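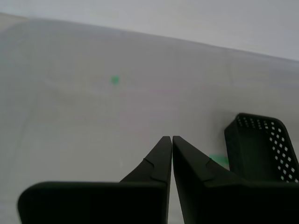

About Cloda

Cloda is a small research group that tests other people's claims about robot learning, and now and then our own. We began after Leokadia Krajewska and Tanko Edet tried to repeat a published grasping result and got nowhere near it. The paper wasn't dishonest. It had been tried on one table, under one set of lights, by the people who wrote it.

What we do

We take a method, train it as its authors say, then move things. The basket goes a hand's width to the right. The small items go where the training runs never put them. Most methods get worse, and we write down by how much.

Our main piece of work so far is Julla, a way of scoring a pick before the fingers close. We trained it on 1,876 recorded attempts and held back 179 that it never saw. It did well on those. We don't think that means much, as they came from the same bench and the same two operators. When Siwan Prydderch set up a fresh bench with a different basket, the scores were still useful for large items and close to worthless for small ones. Both results are in the report, on the same page.

What we don't claim

We are often asked if Julla is ready for a warehouse. No. We are also asked if more data would fix it. Perhaps – Irina Barbu thinks so and Onyekachi Ekpo doesn't, and the next 1,000 attempts are meant to settle at least part of that argument.

Working with us

We will test your method if you let us publish what we find, good or bad. Two firms have said yes to that, Bokby and Eze. Others went quiet once they read the terms. Visitors are welcome at the lab on Wednesday afternoons, and you may bring your own objects.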